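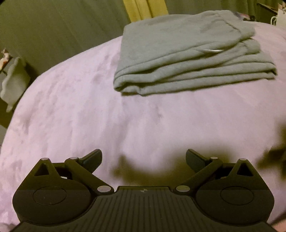

4. First recordings with the Skoron hand-held gripper

Revision 8/9/23. It replaces the sheet from May.

Before you begin this section, the gripper must be assembled and the fingers must close without a click (section 3). If you built the gripper with the older Dirkwood finger links, please read the note at the end first.

4.1 Prepare the place

1. Choose a soft, flat surface for the first tests. A bed with a comforter is good, a sofa is also possible. On a hard table you will bend the fingertips before you learn how much force your hand gives.

2. Put one piece of folded clothing on the surface. Sweatpants or a thick T-shirt folded in several layers are easy to grip. Silk and thin sports fabric are for later.

3. Leave free space on all sides of the clothing, at least the width of your hand.

4. Look where your light comes from. The gripper and your arm will throw a shadow on the fabric. A soft shadow does no harm – a sharp one can confuse the tracking. Move the lamp or turn yourself a little.

4.2 Check the gripper

1. Look at all the pivot pins, on the finger links and at the base of the arms. Each pin must sit flat. If one stands out, push it back with the thumb. Do not use a hammer.

2. Look at the small round marker on the body. The black and white parts must be clean. Wipe it with a dry cloth only, alcohol takes the black color away.

3. Open the fingers fully and let them stand. They should not creep together. If they do, tighten the spring by one turn and try again.

CAUTION: Keep your other hand away from the triangular links when you close the gripper. The openings in them are wide enough for a fingertip and the links close faster than you expect.

4.3 Record

1. Start the Catacutan recorder on your computer and wait until the free space is shown. For one evening of work you need 9 GB.

2. Hold the gripper above the clothing with the fingers open. Stay still for 3 seconds. The program uses this moment to find the marker.

3. Go down slowly until both fingertips are beside the upper layer of the fabric. Close, lift, and hold.

4. Put the clothing down, open the fingers, and go back to the start position. Only now press Stop.

5. Write the result in the notes field. Write also the bad attempts, please. The robot arm in our workshop learned from 213 recordings in the first round, and the failed ones were useful to set the grip width.

Note: Long drawstrings can get caught between a link and an arm. Tuck them into the folds before you record.

Note: Plush blankets keep the marks of every touch. This is not a problem for the program and you don't need to brush the surface between attempts.

4.4 If the marker is not found

The recorder shows code 622. Check in this order:

– the marker is dirty or has lifted on one side
– the room is too dark
– the camera was turned in its holder (go back to 3.6)

If the code comes again after all this, print a new marker from the Killbridge folder at 100 percent size. Many printers use "fit to page" without asking.

Note for Dirkwood links: the holes are a little narrower. Drill them by hand, put the pins in, and repeat 4.2 from step 1.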